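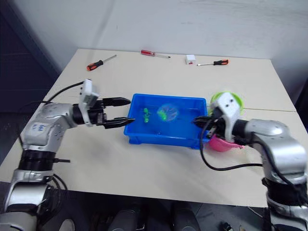
Why Some Things Float

39 shares | 2 comments

Water pushes on everything placed in it. It pushes from the sides and from below, and the push from below is stronger because deeper water presses harder. Scientists call the upward push buoyancy.

An object in water has two forces acting on it. Its weight pulls it down. Buoyancy pushes it up. If the weight is greater, the object sinks. If the two forces balance while part of the object is still above the surface, it floats.

How strong is the push?

The upward push equals the weight of the water that the object moves out of the way. A toy that moves 3 ounces of water aside is pushed up with a force of 3 ounces. You do not need the sea to test this rule. It works the same way in a shallow tub, with toy fish floating on top.

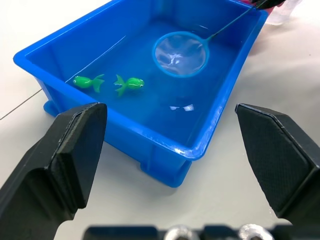

Size alone does not decide the result. A small steel nail sinks, and a large log floats. What matters is density - how much matter is packed into a given space. Most wood is less dense than water. Steel is nearly eight times as dense as water.

Why does a steel ship float?

A ship is hollow. The steel is wrapped around a large amount of air, so the ship as a whole is less dense than water. The ferry Plesine weighs 859 tons and moves exactly 859 tons of water aside when it floats. When cars drive on, the hull sits lower and moves more water.

Do real fish float?

Many bony fish have a swim bladder, a bag of gas inside the body. More gas makes the fish less dense, and less gas makes it more dense. By changing the amount, the fish can stay at one depth without swimming up or down. Sharks have no swim bladder. They have a large, oily liver, and oil is less dense than water.

Text: Siv Sandberg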